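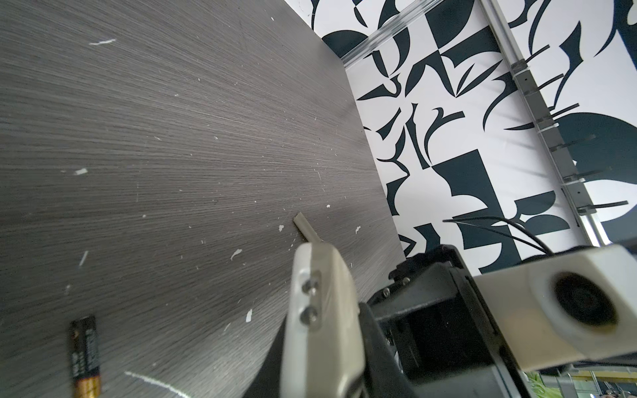
The drawer we all have

I moved to Draresstead in July with 37 boxes, and one of them was just the drawer. You know the one. Takeaway menus, a key that fits nothing, birthday candles, string, and more batteries than any sane household needs. I'd carried it through two house moves without ever sorting it, and this time I tipped the lot out on the floor and sat down with a cup of tea.

It took me all afternoon (I'm slow, and I read everything). There was a receipt from Seixas, the café where I had my first job, and a postcard from my aunt complaining about the ferry. I found the spare fuse I'd gone out and bought again last winter — twice, I think.

My neighbour Trinidad Buenaventura came round halfway through and was delighted. She keeps hers in an old biscuit tin and swears by it, because when the tin's full, something has to go. "I've still got my mother's curtain hooks in there," she told me, "and I haven't had curtains for years!"

So I've borrowed her rule, more or less. The dead batteries went off to the recycling point by the library, the menus went in the bin, and the string got wound up properly for once. I kept the key, though. It's on a hook by the back door now, and I try it in things.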